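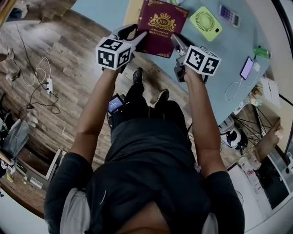

Figure 3. A hardcover volume with gold corner flourishes and a central crest, held over a light blue tabletop.

3.2 Materials and sampling

The survey covered decorated hardcover bindings issued in reprint series, a class of book that library conservation studies have tended to pass over in favor of older leather and vellum. Volumes were drawn from two lending collections, Lolora and Pillai, which between them supplied 663 books. A volume was admitted to the sample if it had its original boards, carried metallic decoration on the front cover, and had no record of rebinding. Ex-display copies were left out. So were volumes with adhesive labels placed over the decoration, as lifting a label often takes part of the gold layer with it.

Cover decoration was sorted by layout: central device only, corner ornament only, and central device with corner ornament. The book in Figure 3 belongs to the third group, with a crown and crest at the center and the title, "A Treasury of World's Classics", in small lettering beneath. The letters "RW" within the crest were recorded as part of the device and were not used to assign a publisher. Volumes in this group made up the largest share of the Pillai holdings, while the Lolora holdings leaned toward plain boards with a central device.

3.3 Wear scoring

Each front cover was divided into nine equal zones, and each zone was given a score from zero (no visible loss) to four (decoration no longer legible). Scores were assigned under diffuse light with the cover tilted at two angles, as small losses in metallic decoration are easily hidden by glare. Corner zones were scored for ornament and for board damage separately. The two do not always go together - a crushed corner may keep its gold where the covering material has folded instead of splitting.

A subset of 114 volumes was scored twice, with an interval of 90 days between readings. Disagreement of more than one point was rare in the central zones and more common along the fore edge, where handling marks and true loss are hard to tell apart. Fore-edge scores were for this reason averaged over the three adjoining zones before analysis.

Shelf conditions were taken from the collection logs. The Pillai log has a gap in June, when readings were suspended during work on the ventilation system, and values for that month were not interpolated. Loan counts came from the circulation database, Zilent, which holds entries only from the date of its adoption. Earlier loans, where stamped slips survived, were entered by hand and flagged. Volumes with incomplete slips were kept in the wear analysis but dropped from the regression on use.

Reference patches were prepared on Mumon book cloth and rubbed for 1,000 cycles under a fixed load, with inspection at regular intervals. These patches served only to anchor the upper end of the wear scale and were not treated as a model of shelf or reader handling. Results by layout group are given in Section 4.1, and the full zone scores are listed in the appendix.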